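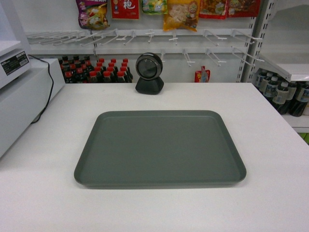

Viagens > Relatos de visita > Feiras e comércio

Leitura: 4 min

O pavilhão abre às 9h, mas a fila para levantar a credencial já dava a volta ao parque de estacionamento quando cheguei. Quem vier de comboio deve sair na estação anterior à do centro e apanhar o autocarro da feira, que passa de 20 em 20 minutos. A pé são 16 minutos, por uma avenida sem sombra.

Fui à Gallport em fevereiro, por conta da loja. Vendemos artigos de papelaria e presentes numa rua de comércio tradicional e precisamos de mudar o balcão, que tem a idade do prédio. A feira é dedicada ao equipamento para lojas pequenas: mobiliário, iluminação, embalagem, caixas e sistemas de pagamento. A entrada é gratuita para quem se inscreve pela internet e custa 5 euros à porta.

Comecei pelo mobiliário. A Cletard tinha o maior espaço do pavilhão, com três lojas montadas de raiz: uma padaria, uma farmácia e uma livraria. Na livraria as estantes eram baixas, com as costas abertas, e via-se a sala toda a partir da entrada. Perguntei o preço por metro e responderam-me que só faziam orçamento com planta. Deixei o contacto. A montagem demora dois dias e a loja tem de estar vazia, o que para nós significa fechar em agosto.

O balcão foi a parte mais útil da visita. Há uma tendência para os tampos claros e lisos, sem vidro por cima, e quase todos os expositores os mostravam em versão comprida, para atender duas pessoas ao mesmo tempo. Ficam bem, mas pedem limpeza constante. Um dos comerciais admitiu que a tinta de carimbo não sai se lá ficar de um dia para o outro. Numa papelaria isto conta. Altura normal: 90 centímetros. Para uma zona acessível a cadeiras de rodas é preciso rebaixar um troço, e convém pedi-lo logo no projeto, porque depois sai caro.

Almocei no próprio recinto. Sandes de carne assada, sopa e café, tudo servido em pé. Havia mesas no primeiro andar, mas só dei por elas à saída.

De tarde passei pela embalagem. A Devadiga faz sacos de papel com asa torcida e aceita encomendas a partir de 100 unidades com impressão a uma cor, quantidade que raramente se encontra. Trouxe amostras em dois tamanhos. O maior aguenta uma resma de papel sem rasgar, experimentei em casa. O prazo de entrega é de três semanas e o transporte é pago à parte.

A Laveletti estava ao fundo, junto às casas de banho, com candeeiros de calha e focos para montra. A luz mais quente favorece os cadernos de capa de pano e estraga um pouco as cores das canetas. Fiquei de decidir. O catálogo impresso já tinha acabado e enviaram-mo por correio eletrónico nessa mesma noite.

Houve também palestras numa sala lateral. Assisti a uma sobre inventário em lojas com pouco espaço de armazém. O conselho principal foi contar uma secção por semana, em vez de parar tudo uma vez por ano. O som era fraco e das últimas filas ouvia-se mal.

Notas para quem quiser ir: o bengaleiro fecha meia hora antes do pavilhão, a rede móvel falha na zona central e vale a pena levar as medidas da loja num papel. Eu levei as do balcão e esqueci-me das da montra.

Etiquetas: comércio local, feiras profissionais, mobiliário de loja, embalagem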